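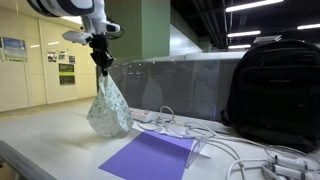

Flusska Drawstring Bag, Small Floral

Lightweight fabric pouch by Kurance
Item no. 312
In stock, ships in June

The Flusska is a soft fabric bag for the things that end up loose in a backpack or a desk drawer: charging cables, plug adapters, earphones, a mouse. It has a white ground with a scattered print of small blue-green and teal flowers. The neck gathers closed with a cord and opens wide enough to get a whole hand in.

There is no lining and no stiffening. The bag takes the shape of what is in it and folds flat when empty. It is not padded, so we don't recommend it for hard drives or anything with a glass screen. For those, see the Ruppert padded sleeve.

Details

Height, laid flat: 370 mm
Width, laid flat: 204 mm
Weight: 18 g
Material: cotton
Closure: single cord, knotted
Print: small floral, blue-green and teal on white
Sold: singly

What fits

A laptop charger with its cord, a short power strip and a handful of phone cables will go in together with room to close the neck. Coil each cable before it goes in and secure it with a twist tie if you have one. Long extension cords are better in the Pustell, which has a flat base and a wider opening.

The print is scattered and has no top or bottom, so the bag looks the same whichever way up it lands. Placement of the flowers varies from bag to bag depending on where the cloth was cut.

Care

Machine wash cold with similar colors. Pull the cord even on both sides before washing and tie the ends together. Line dry. Iron on medium if you want it smooth — most people don't bother, and it rumples again as soon as it is filled. Expect slight shrinkage in height after the first wash.

Changes to this item

The cord is now knotted at the end instead of finished with a bead. Bags with the beaded cord are no longer available. Replacement cords can be ordered under the same item number; write "cord only" in the order notes.

Orders and returns

Unused bags can be returned within 18 days of delivery. Washed bags can't be taken back unless there is a fault in the seam. For orders of more than a few bags, write to Sudheer Bangera in sales before ordering — larger quantities are packed separately and go out on a different schedule. Questions about fabric and sizing go to Amândio Barros.

Page updated 27 June 2021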